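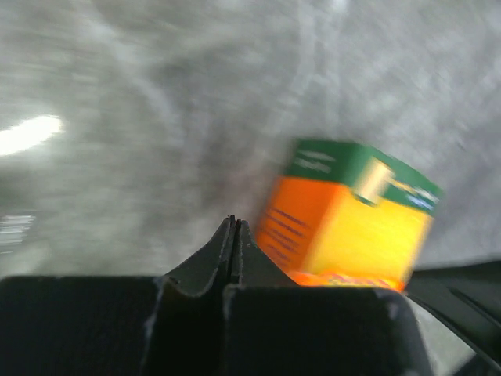
The Menosby laboratory has concluded the first stage of its gripper comparison, and Veronika Szekeres, who directs the work, is cautious about naming a preferred model. Two sets of fingers, one from Dudás and one from Virken, were fitted in turn to the same arm and given the same goods to pick up. The wrist camera stayed in place throughout. "We judge the fingers partly by what the camera can still see past them," Szekeres said. With the narrow tips together at the bottom of the view and a green, orange and yellow carton just beyond them, the tips are fairly sharp while the printing on the carton is too blurred to read. "A reader of labels would be unhappy with that," she said. "For placing a fingertip, the colors and the edges give us a good deal to work with."

Each set completed 84 attempts under a fixed schedule. Ghazal Nouri, who prepared the schedule, said that small cartons had been included at the request of Disum, the distributor supporting the study. "Their staff handle light boxes that lie at every angle," Nouri said. "A gripper that performs well only when the box is square to it would be of limited use to them."

The Dudás fingers closed more gently, according to Nouri, but took longer to change over -- a matter of 4 screws and a recalibration. The Virken set was quicker to mount and left marks on 3 of the softer boxes.

Szekeres declined to rank the two on those results. "Changeover time matters a great deal to one customer and hardly at all to another," she said. "We would prefer to publish the figures and let each site weigh them."

A second stage is planned for August, when a different controller will be tried with both sets. Tanvir Siddiqui will oversee that work -- the camera settings, including exposure time, will be reviewed before it begins.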